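Diary of the Resident Archivist, Fotville House
Published by the Katona Trust as part of its record of work in progress

The morning was given over to the accession of the Silness letters. The collection came to the Trust in four trunks, and the deed of gift requires that each letter be entered in the register before any of them may be read by the public. The register now stands at 1,198 items. The final figure given by the family's solicitor is 1,416, and I have no reason to doubt it, although the solicitor's clerk appears to have treated envelopes and their contents as separate items in the first trunk and as single items in the others. I have written to ask which practice is to be followed.

The letters of the second trunk are chiefly those of the elder Miss Silness to her brother in Plodetti, where he kept the harbour accounts. They concern rents, the price of coal, a dispute over a garden wall and the health of a succession of dogs. She wrote every week and numbered each sheet in the top corner. He replied less often and did not number anything. It is therefore possible to date her letters with confidence, and his only by what she says in answer to them.

Farzana Mondal joined me at ten to continue the transcription. It was agreed that original spelling should be kept throughout, that crossings-out should be shown where they can be read, and that the brother's abbreviations should be expanded in square brackets. We differed on the matter of his ampersands. Miss Mondal would keep them. I had been in favour of writing out the word in full, and had done so for the first 272 items, but her argument was the better one and the earlier sheets will be corrected in April when the reading room is closed.

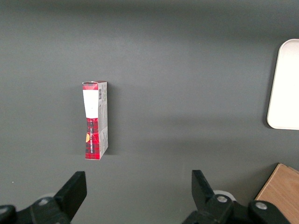 The letters numbered 40 to 58 in the sister's hand were found out of order, tied with a length of kitchen string, and seem to have been kept apart from the rest on purpose. They deal with the sale of the upper field. Her tone in these is noticeably cooler. She addresses him as "Sir" in two of them and signs with her full name. By number 59 the matter is closed, the field has gone to a neighbour, and she returns to the wall.

I record for the benefit of my successors that the string has been kept. It is in a paper envelope at the back of the folder and has been given the number of the folder followed by the letter S.

After luncheon I attended to correspondence. There were three requests for copies, one of which was from a student who wishes to see everything relating to the harbour. She has been told politely that everything is a great deal, and has been invited to visit for two days in the new year. A gentleman wrote for the second time to claim descent from the neighbour who bought the field. He enclosed a family tree drawn in green ink. It goes back no further than his grandfather, and I have suggested that the parish registers may be of more use to him than we can be at present.

The hygrometer in the strong room was read at noon and again at four, and both readings were within the permitted range. The reading room radiator continues to knock. The matter has been reported.

Towards the end of the afternoon Miss Mondal read aloud number 83, in which Miss Silness describes walking to the end of the lane in heavy snow to meet the carrier, finding that he had not come, and walking home again with the parcel she had meant to send. The letter runs to six sides. The parcel held a pair of gloves and a seed cake, and she gives instructions for the storage of the cake in case it should travel the following week. Number 84 says that it was eaten. The Trust's published catalogue will describe both under the heading "Domestic", and the heading is correct, but I have asked that number 83 be considered for the spring display.
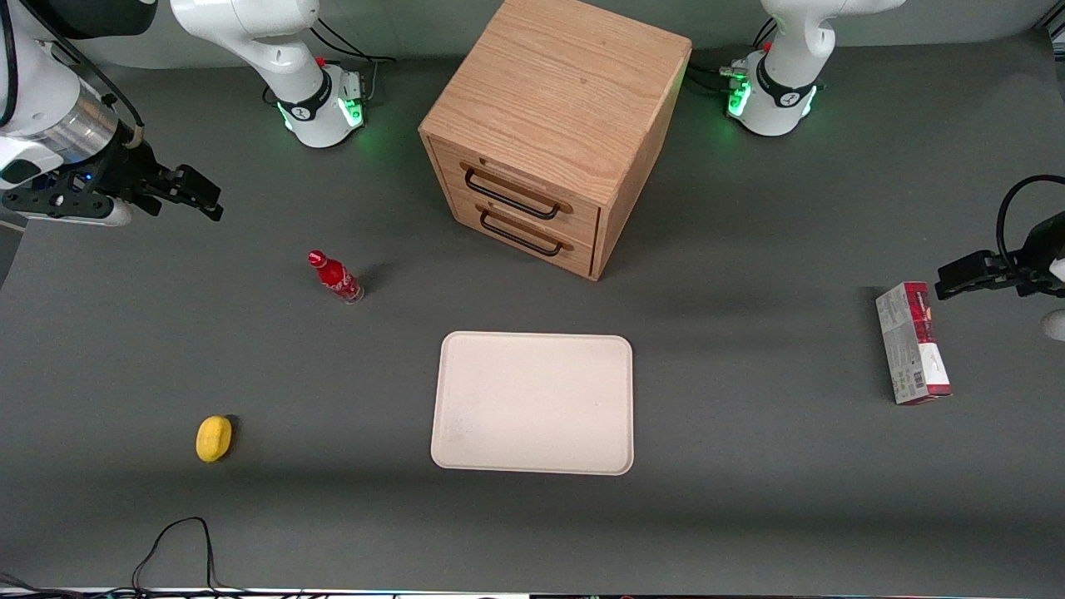 Fotville, 11 Dec 2019

Rain from first light and no visitors. The solicitor's reply has arrived. Envelopes are to be treated as part of the letter they carried, and the first trunk must accordingly be registered afresh. This will reduce the total, and the figure in the deed of gift will need to be amended by a short note signed by both parties. I have drafted the note and placed it with the papers for the January meeting.

Miss Mondal began on the third trunk. The contents are more mixed than those of the second. She has so far found a school report, a receipt for roofing slates, a recipe for quince cheese with the quantities left out, and seven letters from a cousin who is mentioned nowhere else in the collection. The cousin writes a large and hurried hand and rarely finishes a line before starting the next. Two of the seven are to the brother at Plodetti and ask for money. The other five are to the sister and do not mention it.

There is a question of how the cousin is to be named in the register. He signs only with an initial. Miss Mondal proposes "Cousin, unidentified (1)", the numeral being a precaution against the appearance of others. I have adopted this.

I spent an hour before dusk on the wall. It has become clear that the dispute ran for much longer than the Trust's handbook states, and that it was not settled by the agreement printed there. Miss Silness refers to the wall as "still leaning" in a letter sent well after that agreement was signed, and goes on to say that she has planted a pear against it in the hope that one will hold up the other. The handbook should be amended at its next printing. I walked out to look before the light went. A stretch of wall does remain at the south side of the kitchen garden, much repaired, and there is a pear stump close to the foot of it. I do not think the stump can be dated without expert help and have made no entry on the point.

The hygrometer was read at noon and at four. The second reading was slightly high and the strong room door was found not to have been pulled fully shut. A notice has been placed at eye level.

Letters sent: four. Letters received: two, and a seed catalogue addressed to my predecessor.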